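Equipment planning, Tuesday, Barbridge workroom

Item 3. Second arm for upholstery handling. Bakos quote is 29 thousand, plus 11 for fitting. Cidthorpe asked what the first arm has saved so far. No figure was offered. The claim of 33 seats a shift comes from the seller and was not accepted as a basis for spending.

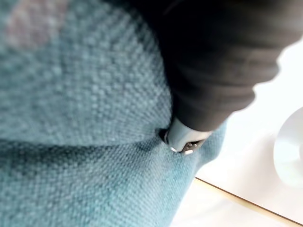 Item 3: pale rigid tip against the teal woven fabric.

Members doubted the tip would suit coarser weaves. Sleeve covers are not in the quote. Bralcombe to send its own repair costs before June.

Decision: no order. Money stays in reserve.

Item 4. Bench lighting, held over.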